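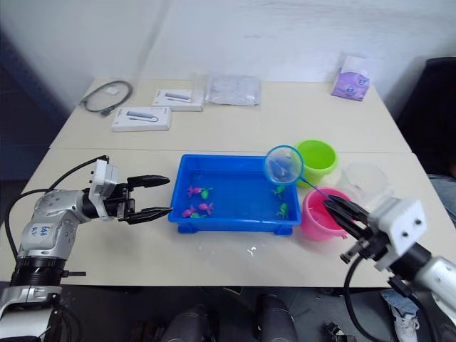
How long should you let a pot of dried beans soak before you cook them? Overnight is plenty for most kinds, and lentils can skip it altogether.

I get asked this every winter, usually by somebody who has just bought a giant bag and is now a little scared of it. I was that person once! My first batch of chickpeas went in the pot straight from the bag and we ended up ordering pizza at ten at night.

So now I put them in my biggest bowl after dinner, cover them with way more water than looks sensible (they swell up like crazy) and add a spoonful of salt. Yes, salt. My mother swore it made the skins tough, and I believed her for years – then Yesenia Bermúdez brought her black beans to our April potluck, salted from the start, and they were the creamiest thing on the table. I went back for two more helpings and asked for the recipe with my mouth full.

In the morning I drain them, add fresh water, a bay leaf and half an onion, and keep the heat low. Old beans take longer, so start tasting after an hour and don't plan dinner too tightly. Anything we don't eat goes in the freezer with some of the cooking liquid.

Rasha Smadi wrote in to ask about red kidney beans in a slow cooker. Please boil those hard on the stove first, Rasha, a good ten minutes in fresh water after soaking, and then move them over. Undercooked ones can make you really sick.

Next time I'm doing soups, so send me your favorites – especially anything with white beans and greens.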